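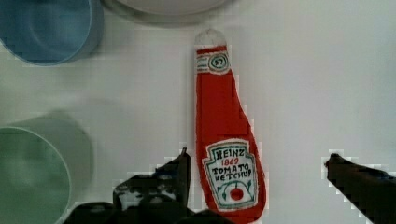 When I started reading the notices that cross-border commuters get from their permit offices, the word that bothered me most was "appointment". I grew up thinking an appointment was a day, a time and a person waiting for you. In the Garnitz letters it can be any of those or none of them, and it took me an embarrassingly long while to stop reading my own meaning into it. We all go by outward signs, of course. Look at the toy in Figure 1 – red body, small white cap, a "57" in a little oval on the neck label – and you'll say "ketchup bottle" straight away, and you won't feel you've made a mistake, even though it's a fabric-like shape with ketchup nowhere in the story. A letter with a crest at the top, a reference number and the word "appointment" in bold gets read in the same generous way. My question in this section is what people did with the letters once they'd read them like that.

4.2 What the letters said

I had 100 letters to work with, all sent to people who live on one side of the border and work on the other. Most of them came from the Garnitz office and the rest from Isow, which is smaller and, I have to say, much nicer to deal with if you're a researcher turning up with a folder and a lot of questions. Both offices were using the same template. I'd expected that to make my life easier, but the clerks at each end had been filling in the blanks by their own lights for years, so the same box could hold a time in one town and a room number in the other.

In 88 of the letters the word "appointment" appeared without a clock time anywhere near it. I checked these twice, the second time with a ruler under each line, having missed a couple of times tucked into the footer on the first go. Some of the letters gave a date and nothing else. Some gave a week. A few told the reader to come "in good time for the appointment" and left it there, which I still find slightly maddening every time I see it!

Ten isn't a big sample for interviews and I won't pretend it is, but I sat down with 10 of the people who'd received these letters, mostly in their kitchens, and asked them to read theirs aloud and tell me what they'd do next. (I didn't record the reading, only the talk afterwards, as two of them were shy about their reading voices.) Nine said they would turn up when the doors opened and wait. The odd one out said she'd ring first, and then admitted that she'd tried ringing the last time and had given up.

4.3 Turning up early

Queues outside the Garnitz office are a bit of a local sore point. The office is on Szczepańska, a narrow street with a bus stop right by the door, and on permit mornings the people waiting for the office and the people waiting for the bus get hopelessly mixed up. The bus users complain to the town, the town complains to the office, and the office puts up another sign. I went along on several mornings in March and stood there with everyone else. I'd been told to expect bad tempers and mostly found people swapping advice about which form had changed since last year, and a fair bit of it was wrong.

What struck me was how reasonable the early arrivals were once you'd seen the letters. The office's own staff talked about people "ignoring their appointments", and I heard that phrase, or something very like it, in nearly every conversation I had on the other side of the counter. But if your letter gives you a date and no time, coming when the doors open is the careful thing to do. You've taken a morning off work. You don't want to arrive after lunch and be told it was the morning they meant.

Isow does it differently, and I don't think anybody there planned it. The clerk who handles the permits writes a time in by hand, in pen, next to the printed date. It isn't required by the rules and there's no box for it on the template. The people I talked to who'd had an Isow letter all pointed to the handwriting before anything else on the page, and one of them said it was the only part he believed.

4.4 A comparison from further off

I'd like to bring in Stikidcombe briefly, even though it's nowhere near a border. I lived there while I was writing up, and its council had begun sending out letters for its own residents' parking permits that used "appointment" for what was really a deadline. You had to have your papers in by then, and there was nothing to attend. Mine said Sat 1 April, a day on which the council offices were shut. I walked down all the same, partly for the sake of this paper and partly as I wasn't completely sure I'd understood it, and I met a neighbour coming back the other way.

I mention it as a caution to myself more than anything. It would be easy to put the Garnitz muddle down to language, as several earlier readers of this draft did – two countries, two official vocabularies, a template translated in a hurry. Some of it surely is that. The Stikidcombe letter was written in English by English speakers for English speakers, though, and it sent at least two of us to a locked door.

I can't say from this material how often a vague letter ends in a missed permit. The offices don't keep a note of why somebody didn't come, and my ten kitchens were all people who did get their permits in the end, so they're the wrong people to ask. The next section looks at the template itself, and at the box marked "Remarks", where I found most of the handwritten times from Isow.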